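Triteo Tabletop: read me first

Hi! I'm Frida Ásgeirsdóttir, and I look after this set of recordings together with Ertuğrul Uçar. If you've landed here from the download page, the short version is that these are demonstrations of everyday handling jobs, recorded with hand-held grippers, for anyone training a manipulation policy. This is the second release, dated 10 Mar 2022.

What you get

There are 2,000 episodes in total, split over 7 task families: picking up, turning over, passing across, folding, sorting, stacking and tidying away. Each episode lives in its own folder with the video, the gripper opening over time, the pose track and a small text file with the task written out in plain words. I typed most of those myself, so please forgive the odd "pop it back" where a sensible person would have put "return".

We kept the objects boring on purpose – bottles, cloths, packets, bits of paper, the stuff any home is full of. Clear plastic gave our first model (we call it Irnero) a dreadful time, so there's a lot more of it in this release. 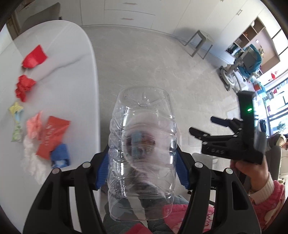
Crumpled things are the other big group. A cloth never lands the same way twice, and we didn't tidy up between takes unless the task asked for it. If your model only copes with neat rows of blocks, start with the sorting folder and work your way up to folding!

Known problems

132 episodes are marked "check" in the index. Mostly the pose track jumps for a moment when the gripper turns quickly. I've left them in (Ertuğrul would rather drop them, and we've agreed to differ), but the loader skips them unless you set keep_check to true.

The February upload had left and right swapped in the passing folder. If you grabbed that one, please fetch it again – the fix is in the labels only, so the videos haven't changed.

Splits

We hold back 5 rooms for testing. Don't shuffle them into training, or your scores will look lovely and mean very little.

Questions and broken files go to the Triteo issues page. I read it most mornings.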